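# Relatório de progresso - Programa de Reutilização Têxtil de Vavlow

Período: março a junho. Destinatário: Fundo Imier. 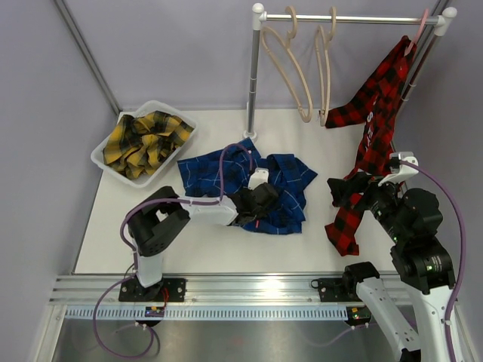

O programa terminou o segundo trimestre de atividade com a recolha a funcionar em todos os bairros previstos e com atraso na parte da venda. A maior parte do que chega aos contentores é roupa de adulto em bom estado, e as camisas continuam a ser a categoria mais fácil de escoar. As de xadrez, como a azul estendida na superfície branca, a vermelha e preta pendurada no suporte e a amarela e preta amarrotada dentro da caixa de plástico, saem bem no outono e mal no verão. Por essa razão passámos a guardá-las a partir de maio, em vez de as pôr à venda com desconto. A medida ocupa espaço no armazém, assunto tratado mais adiante.

## Recolha

No período foram recolhidos 400 sacos, contra os 143 do trimestre de arranque. O aumento vem quase todo dos contentores instalados junto às escolas de Vavlow, que entraram em serviço em março. Os pontos mais antigos mantiveram-se ao nível anterior.

A rota de Sokerthorpe foi a que deu mais trabalho. O contentor ficou primeiro à entrada do mercado, num sítio onde a carrinha não conseguia parar de manhã, e várias recolhas passaram para a tarde. Em abril a câmara autorizou a mudança para o lado do parque de estacionamento e o problema ficou resolvido. Os moradores demoraram algumas semanas a dar pela mudança e houve sacos deixados no local antigo. Colocámos um aviso e a situação melhorou, embora ainda aconteça.

A humidade continua a ser a principal causa de perda. Os contentores de modelo antigo deixam entrar água pela tampa quando chove com vento. Substituímos a borracha de vedação em dois deles, com bom resultado, e pretendemos fazer o mesmo nos restantes antes do outono. O custo cabe na rubrica de manutenção.

## Triagem

A triagem é feita em três passagens: separação do que não tem uso, verificação de nódoas e costuras, e classificação por tipo e tamanho. Até abril a segunda e a terceira eram feitas em simultâneo, o que levava a que peças com defeito chegassem à loja. Desde que as separámos, as devoluções internas desceram bastante, mas o trabalho por saco ficou mais demorado. Consideramos que compensa.

O calçado ficou fora desta regra. Chega muitas vezes desemparelhado e exige um espaço próprio que ainda não temos. Neste momento é guardado em caixas, por tamanho, e revisto uma vez por mês.

Os têxteis sem uso seguem para a Bautista, que os transforma em panos de limpeza industrial. O acordo prevê levantamento quinzenal. Em maio falhou um levantamento por avaria do camião e o armazém ficou cheio até ao seguinte. Pedimos que em casos destes nos avisem na véspera, e a empresa aceitou.

## Reparação

A oficina de reparação reparou 131 peças no período. Predominam os botões em falta, as bainhas descosidas e os fechos estragados. Os fechos são o trabalho mais caro em tempo e material, e nas calças de criança o preço de venda não cobre o arranjo. Decidimos reparar fechos só em casacos e encaminhar as restantes peças para a oferta às famílias, com indicação do defeito.

Uma das máquinas de costura esteve parada durante quase todo o mês de abril à espera de uma peça. O trabalho foi feito na outra, o que explica a quebra nesse mês. A máquina já voltou ao serviço, mas tem muitos anos e é de prever nova avaria. Incluímos a sua substituição no pedido para o próximo ano.

As sessões abertas de costura tiveram boa procura em março e abril e fraca em junho. O horário das 18h00 foi mantido a pedido dos participantes, mas quem trabalha por turnos ficou de fora. Vamos experimentar uma sessão de manhã a partir de setembro.

## Venda e distribuição

É a parte em que estamos aquém do previsto. A abertura da loja estava marcada para março e só aconteceu em maio - a vistoria elétrica obrigou a refazer o quadro e parte da iluminação. As obras foram pagas pelo senhorio, pelo que não houve despesa para o programa, mas perderam-se dois meses de receita. Mesmo que as vendas de outono corram bem, não esperamos recuperar a totalidade do valor até ao fim do ano.

Os preços por categoria foram simplificados. A tabela inicial tinha demasiadas linhas e atrasava a caixa nas horas de maior movimento. A nova tem preço único para camisas, outro para calças e saias, e outro para casacos. A roupa de criança é vendida ao saco.

A distribuição gratuita a famílias encaminhadas pelos serviços sociais decorreu sem interrupções. As faltas mais frequentes são roupa interior, pijamas e agasalhos de bebé, que quase não aparecem nos contentores ou não podem ser reutilizados. Uma pequena verba para compra destes artigos teria mais efeito do que qualquer reforço da recolha.

## Armazém

O espaço está no limite. Com a roupa de inverno guardada desde maio, as estantes do fundo ficaram ocupadas e a zona de passagem junto à porta lateral estreitou. Pedimos orçamento para 2 estantes altas, que permitiriam libertar o chão. A alternativa é arrendar a arrecadação contígua, solução mais cara e que não recomendamos por enquanto.

## Execução financeira

As despesas de recolha e triagem estão dentro do orçamentado. A rubrica de combustível está ligeiramente acima, por causa das voltas a mais em Sokerthorpe, e a de divulgação está quase por gastar. Solicitamos autorização para transferir parte da verba de divulgação para a compra de artigos de bebé e para as estantes. O mapa detalhado segue em anexo.

## Próximo período

- Substituir as vedações dos contentores antigos que faltam.
- Pôr à venda em setembro a roupa de inverno guardada.
- Iniciar a sessão de costura da manhã.
- Rever com a Bautista o calendário de levantamentos.
- Apresentar ao Fundo o orçamento definitivo das estantes.

A resposta ao pedido de transferência de verba é necessária até ao fim de julho, para que as estantes possam ser montadas durante o encerramento da loja em agosto.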